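This site uses cookies to remember your settings and to count visits. Accept all – Manage settings

Treltmont Evening School
Everyday Materials, handout 6: Bread, and why flour and water do what they do

Welcome back, and well done to everyone who managed to keep a jar of starter alive since January. If yours has a grey liquid on top and smells like nail varnish remover, it is hungry and needs feeding, so pour the liquid off (or stir it in, if you like a sharper loaf) and give it fresh flour and water. If it has gone pink or orange, or grown fur, throw it out and take a spoonful of mine at the end of class.

This handout covers what we talked about last time, plus the parts I rushed because I spent far too long on crusts. I make no promise that I won't do it again. Crusts are wonderful.

1. What is in flour

A wheat grain has three main parts. The bran is the tough outer coat, the germ is the little part that would grow into a new plant, and the endosperm is everything else, a big store of starch and protein laid down to feed the seedling. White flour is nearly all endosperm. Wholemeal has the lot.

The starch comes as tiny grains packed tightly together. Milling cracks some of them, and those damaged grains matter more than you would think: they soak up far more water than whole ones, and they are the ones that enzymes can get into. A flour with no damaged starch at all would give the yeast very little to live on once the free sugars had gone.

Then there is the protein. Two families of it concern us, the glutenins and the gliadins. In dry flour they just sit there. Add water and they swell, unfold a little and start sticking to each other, and what you get is gluten. There is no gluten in a bag of flour, strictly speaking, only the makings of it. I love this fact and will repeat it until the end of term.

Glutenins are long and give the dough its spring. Gliadins are smaller and rounder and let it stretch. A baker wants both. Too much spring and the dough fights you and snaps back when you shape it; too much stretch and it spreads over the tin like a puddle.

2. Working out a recipe

Bakers write recipes as percentages of the flour weight. The flour is always 100 per cent, whatever the amount, and everything else is measured against it. It feels odd for ten minutes and after that you won't want to use anything else.

Our class loaf, for 500 g of strong white flour:

Flour 500 g, 100 per cent
Water 340 g, 68 per cent
Salt 10 g, 2 per cent
Instant yeast 5 g, 1 per cent

For a double batch start from 1000 g of flour and use the same percentages. You can now compare two recipes at a glance. Anything under 60 per cent water will be a firm dough, good for bagels. Somewhere in the high sixties is an ordinary loaf. Past 75 you are heading towards ciabatta and should have a scraper in your hand before you start.

If you use wholemeal, raise the water. Bran is thirsty, and it is slow to drink, so a wholemeal dough that seems right at first will often feel stiff half an hour later. Start a bit wetter than looks sensible and wait.

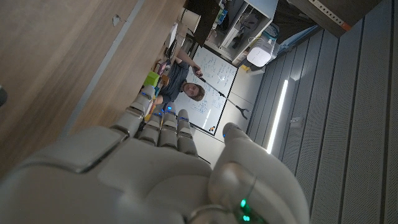
A word about salt while we are on amounts. Two per cent is not only for taste. Salt tightens the gluten and slows the yeast down, and a dough made without it (I have done this more than once, usually while talking) rises fast, feels slack and sticky, and bakes into something pale and dull. Unsalted Tuscan bread is a real and respectable thing, but the people who bake it plan to.

3. Mixing, kneading and leaving alone

Kneading does two jobs. It spreads the water evenly, and it pulls and folds the protein so that more of it links up. You can feel this happen. The dough begins as a shaggy lump, turns tacky, and then quite suddenly goes smooth and springy under your palms. Some of you found that moment last time and the noise in the room was lovely.

Time will do much of the same work. Mix flour and water, leave it for half an hour without yeast or salt, and come back: the dough will already be smoother and will stretch further. Bakers call this rest autolyse. It costs no effort at all, and during that half hour the enzymes in the flour are loosening proteins and starting to free sugar from the damaged starch.

To test a dough, pull off a piece the size of a walnut and stretch it gently between your fingers. If it thins to a sheet you can see light through before it tears, it is ready. If it rips straight away with ragged edges, carry on for a few minutes. For wholemeal be more forgiving, as the bran will always cut through the sheet.

Folding is the third way. Every half hour or so during the first rise, wet your hand, take one side of the dough, lift it and fold it over the top, then turn the bowl and do the next side. Four folds make one set, and three sets are plenty for a wet dough.

4. The rise

Yeast is a living fungus, a single cell at a time. It takes in sugar and gives out carbon dioxide and alcohol, along with small amounts of other things that account for much of the flavour. The gas doesn't make new bubbles. It moves into the little pockets of air that mixing has already put there and blows them up. So a loaf's crumb begins in the mixing bowl, long before you see a single hole.

Temperature rules everything at this stage. My kitchen sat at 17 degrees for most of the winter and the class loaf took well over three hours to double. In a warm room it might take half that. This is why I get twitchy about recipes that say "leave for one hour". Watch the dough and leave the clock to its own affairs. A straight-sided jar with a bit of the dough in it and a rubber band round the outside is the best measuring tool you can own, and it's free.

A slow, cool rise usually tastes better, too. In the fridge the yeast nearly stops but the enzymes keep pottering on, and the acids build up bit by bit. Try splitting one batch in two, baking half the same day and the other half the next morning. Same flour, same oven, and the second loaf will have a deeper colour and a good deal more to say for itself.

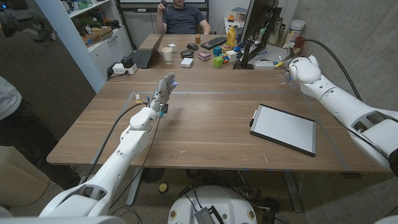 To tell whether a shaped loaf is ready for the oven, press it with a floury finger. If the dent springs straight back, wait. If it fills slowly and leaves a faint mark, bake. If it stays put and the dough sighs, you have gone too far, so bake it at once in a tin and call it toast bread.

5. In the oven

Several things happen in order as the loaf warms up, and it is worth having them in your head while you stare through the glass.

First the yeast speeds up, gas comes out of the water, and the bubbles swell. This is oven spring. At somewhere past 50 degrees inside the dough the yeast dies. A little above that the starch begins to swallow water and swell into a gel, and the gluten sets firm and gives up its own water to the starch. From here on the shape is fixed. The middle of the loaf never gets much past boiling point, however hot your oven is, for as long as there is water left in it.

The crust is another story. Once the surface dries out it can get far hotter, and then the browning reactions start, with sugars and amino acids combining into hundreds of new compounds. That smell is them! Steam in the first ten minutes keeps the skin soft so the loaf can stretch, and it also makes the surface starch glossy. A lidded pot does this beautifully, trapping the dough's own steam.

I weighed one of my double-batch loaves before and after. I had cut off a piece of 800 g, and the cooled loaf came to 709 g. All of that difference is mostly water gone up the kitchen chimney, and it tells you why a baker has to scale the dough heavier than the bread they mean to sell.

Let it cool before you cut it. I know. But the starch is still setting, and a hot loaf drags and gums under the knife.

6. Why bread goes stale

Staling isn't simply drying out. Wrap a loaf so well that no water can leave and it will still go firm. The swollen starch slowly packs itself back into ordered crystals, and the crumb stiffens as it does. This goes fastest at fridge temperature, so the fridge is the worst place for bread. The freezer is cold enough to stop it almost completely. Warming a stale slice melts some of those crystals again, and for a few minutes you have soft bread back.

For next time

Bake the class loaf twice, changing one thing only. Water, time or temperature would all be good choices. Write down what you changed before you begin, and keep a slice of each in the freezer to bring in.

Flour: the Leemans strong white in the cupboard is fine for this. If you buy your own, look at the protein figure on the side of the bag and make a note of it. Anyone who can get to Zolldale market should try the stoneground, and please bring me some.

Further reading is in the blue folder. The chapter on rye is optional, but rye is so strange and so sticky that I hope you'll look at it anyway.

Get our course newsletter once a month. Enter your email address – Sign up – No thanks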